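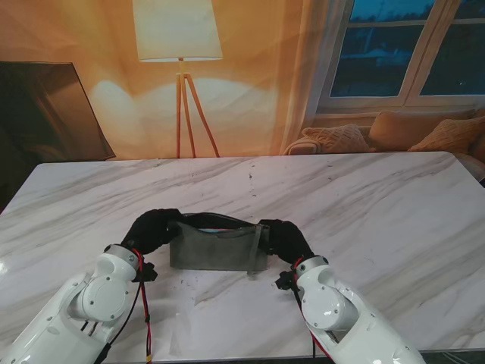 A flat zippered pouch with a side strap, partly open to show its lining.

Zippered pouch

A zippered pouch is a small, soft container made of cloth, leather or plastic sheeting and closed along one edge by a zipper. Most are rectangular and carry no internal frame. They are used to hold pencils, cosmetics, coins, chargers, sewing tools and other small articles, either alone or inside a larger bag. Common names in American English include zip pouch, zipper bag, pencil case and makeup bag; the name usually follows the contents, and the same pouch may be sold under several of them.

Terminology

The word pouch came into English from Old French and is related to poke, an older word for a small sack that survives in some regional speech. Until slide fasteners became common in the twentieth century, most cloth pouches were closed with a drawstring, a button or a folded flap. In present trade use, a pouch is generally understood to be smaller than a handbag and to have no shoulder strap, although a short strap or loop at one side is common. A pouch with such a strap is often called a wristlet when the strap is long enough to pass over the hand.

Construction

The simplest form is the flat pouch, made from two outer panels and, where the pouch is lined, two inner panels of the same size. The zipper is sewn between the outer and inner panels along the top edge, and the remaining three sides are then stitched with the right sides of the cloth together. The maker leaves a gap in the bottom seam of the lining, turns the work right side out through it, and closes the gap by hand or by machine. The zipper must be left partly open before the last seams are sewn, or the pouch cannot be turned.

A boxed pouch is made in the same way, with the lower corners folded and stitched across to give the base some depth. Boxed pouches stand upright when filled and are preferred for bottles and brushes. Flat pouches take less room in a bag and are preferred for papers, cables and pens.

Short tabs of cloth are often sewn over the two ends of the zipper. They keep the tape from being caught in the side seams and give the user something to hold while pulling the slider. A side strap, when fitted, is usually enclosed in the side seam close to the top, where the layers are thickest. Straps fixed lower on the seam tend to tip the pouch when it is carried.

Materials

Cotton canvas is widely used for the outer panels. It holds its shape fairly well, takes dye and print, and can be sewn on an ordinary household machine. Wool and synthetic felts are also common. Felt does not fray when cut and may be used unlined, but it stretches under load and tends to form pills where it rubs. Nylon and polyester cloths are lighter and dry faster. Leather is durable and costly, and requires a heavier needle.

Linings are most often of thin cotton or polyester. A bright or patterned lining is a frequent choice in pouches with a plain exterior – small dark objects are easier to find against it. Linings also protect the contents from the back of the zipper tape and from loose threads. Coated linings, which can be wiped clean, are used for cosmetics and toiletries.

Unlined pouches remain in production where cost or weight matters. Their inner seams are usually bound with tape.

Zippers

Three kinds of zipper are in general use. Coil zippers, made from a continuous plastic filament, are flexible and run well around curves. Molded plastic zippers have separate teeth and are somewhat stiffer. Metal zippers are strong but heavier, and their teeth may scratch polished surfaces carried in the same bag. Coil zippers can be cut to any length and are for that reason the usual choice in home sewing.

Most failures begin at the slider. Repeated overfilling spreads its two plates, after which the teeth no longer lock behind it. A worn slider may be replaced separately if the teeth are sound. Missing teeth on a metal zipper normally call for replacement of the whole length.

Use

Pouches are used chiefly to keep related articles together. In schools they have largely taken the place of the rigid pencil box. Travelers use sets of pouches in graded sizes to divide the contents of a suitcase. In the home they serve for spare keys, medicines, batteries and sewing supplies, and are frequently kept in drawers or hung from hooks by the strap.

Local manufacture

The town of Ulbridge supported a cluster of small bag workshops, several of which made pouches from canvas left over from awning production. The largest, the Casport works, listed 267 pouch patterns in its final trade catalog, of which 266 were closed by a zipper. The remaining pattern was a drawstring coin bag. The works sold its cutting dies to a buyer in Nirkitville when it closed.

The Nirkitville Textile Museum holds 1,142 bags and purses, among them the Lui collection of 600 small pouches. The collection is arranged by type of closure and includes unfinished pieces that show the order of assembly. It is open to researchers by appointment and is closed in June for inventory.

Care

Cotton and polyester pouches may generally be machine washed in cold water with the zipper closed. Turning the pouch inside out beforehand reduces fading of the outer cloth. Wool felt should be washed by hand and dried flat; it shrinks in hot water and may lose its shape if wrung. Leather is cleaned with a damp cloth only.

Creases in a crumpled canvas or felt pouch can usually be removed by pressing from the lining side, with a cloth laid between the iron and the fabric. Plastic zippers should be kept clear of the iron. A stiff zipper may be eased with a little candle wax or beeswax drawn along the teeth – oil stains the tape and should not be used. Ink marks inside pencil cases are difficult to remove once dry, and in many cases the lining is simply replaced.

See also

Coin purse
Drawstring bag
Pencil case
Slide fastener
Wristlet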